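How I get scuffs off a white table (and keep the blocks in the tray)

I've had a white table in the back room for years now and I love it, but goodness, it shows everything. Pencil, crayon, the bottoms of tins, that grey smear you get when somebody drags a box across it to answer the phone. My sister-in-law asked me in April how I keep on top of it, and I sent her such a long message that she told me to put it on the blog instead. So I have!

It's half a cleaning how-to and half a tidying one, because for me the two go together. I run a small play and craft morning with Johanna Pfister, and the table gets used for sorting, stacking and colour games with painted wooden cubes. Painted wood on a white top leaves marks. You learn to live with a few of them.

What I use

A bowl of warm water with a small squirt of washing-up liquid
Two soft cloths, one for washing and one for drying
Bicarbonate of soda, an ordinary tub from the baking aisle
A white pencil rubber (the soft sort, no colour in it)
A melamine sponge, for the stubborn bits only
A shallow plastic tray for the blocks

You don't need a special spray. I bought one once, Provusell it was called, and it smelled lovely and left the table so slippery that the cubes skated about. It's still under the sink.

Step one: dry first

Before any water goes near it, sweep the crumbs and grit off with a dry cloth or a soft brush. I used to skip this and then wonder why I had new fine scratches. Go from the back edge towards you and catch it all in your hand or a dustpan. If your table has a lip or a join, run an old toothbrush along it.

Step two: the plain wash

Wring the cloth out well, you want damp and no more than that. Wash in long strokes, then go over it again with the dry cloth straight away. Most of what looks like a mark is just muck and will come up here. Stand at the end of the table afterwards and look along it towards the window, and you'll see what's left.

Step three: the rubber

This was Bello Okafor's trick (he used to look after the rooms at a school and has strong feelings about floors). Grey streaks are often stuff that's been left behind on top of the surface, and a clean white rubber will lift a surprising amount of it. Small circles, light pressure, and blow the bits away as you go. If the rubber goes grey, rub it on scrap paper until it's clean again or you'll just be putting it all back.

Step four: bicarb paste

For anything that survives the rubber, mix a spoonful of bicarbonate of soda with enough water to make a soft paste. Dab it on, leave it for 4 minutes, then wipe gently and rinse with a fresh cloth. Rinse twice if you get a white bloom when it dries -- I nearly always do.

Try it on a hidden corner first if your table is glossy. Mine isn't especially, so I'm a bit careless about this.

Step five: the melamine sponge, if you must

They work, but they work by wearing away a very thin layer, so I keep mine for real horrors like felt tip. Wet it, squeeze it, two or three passes and stop. My old table (a Tredell one, secondhand) ended up with a dull patch the size of a dinner plate from me scrubbing at a bit of blue ink, and I'd much rather have had the ink.

Keeping it that way

Now the tidying half. The best thing I did for the table was to give the blocks somewhere to live while they're in use. I'd always tipped them straight out of the bag, and of course they got pushed, spun and raced across the top. With a tray in the middle, most of the clattering about happens on plastic.

A few things I've found out about trays:

Go for low sides. Little hands need to reach in from any direction without tipping the whole lot over.

Pick a plain colour that isn't the colour of your blocks. Pale blue does nicely with yellow, green and red, and everything shows up at a glance. I had a patterned one before and we lost things in it, which is quite an achievement in a tray.

A flat bottom matters more than you'd think. The ones with ridges make cubes sit wonky and you can't stack in them.

Wipe the underneath too! Grit sticks to the bottom of the tray and then you're sanding your table every time somebody shoves it.
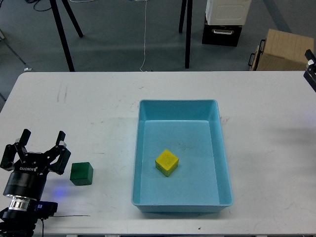 I start small, with just a cube or two, and only bring more out once the first ones have been played with properly. One in the tray and one on the table is plenty to get going with. "Can you put the green one in with the yellow one?" is a whole game when you're two and a half, and then you take them both out and do it again. And again. Older ones like to set the cube at an angle and then turn it so it's square to the sides, or guess how many would fit along one wall before they try it.

At the end, everything goes back through the tray. Blocks in the tray, tray to the shelf, quick look under the table for strays, and then a wipe with the damp cloth. I've got it down to the length of one song. Isah's children do it faster than I do, but they throw.

The marks that stay

I've got a few grey streaks that have seen off every single thing on the list above, and plenty of tiny specks as well. I did write to Johanna asking if we should paint the top, and she wrote back one word, which was no. She's right, paint would chip in a week with us. If yours really bothers you, a wipe-clean cloth cut to size costs very little, although I find they ruck up under the tray.

For the blocks themselves, wipe them with a barely damp cloth and stand them on a towel to dry. Don't soak painted wood, it swells and the paint lifts at the corners. If one's already shedding colour, rub the edges down with a bit of fine sandpaper, 160 grit or so, wipe the dust off and give it a fresh coat of toy-safe paint. Leave it to dry fully before it goes anywhere near the table, or you'll be back at step three.

I'm doing crayon on walls next, once I've got it off mine.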